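1/ Okay, so I finally watched the whole Vodaton launch for the Istari, their track-only hypercar. It weighs 1,663 pounds. I had to rewind!
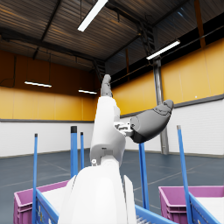 2/ My gripe is the road version. It comes 20 months later and gets softer tires, a taller ride height and a second cupholder (who asked??) 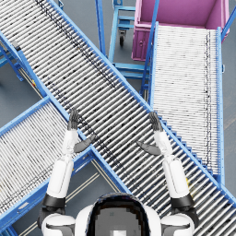 Arms out over the rollers.

3/ Hermans is doing the brakes and Welar the seats, both great picks. I just wish they'd build more than 95, all spoken for by December.

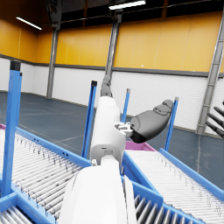

Between the blue conveyors.

4/ Anyway, I'd take the track one and trailer it everywhere. My driveway fits 2 cars if I move the grill.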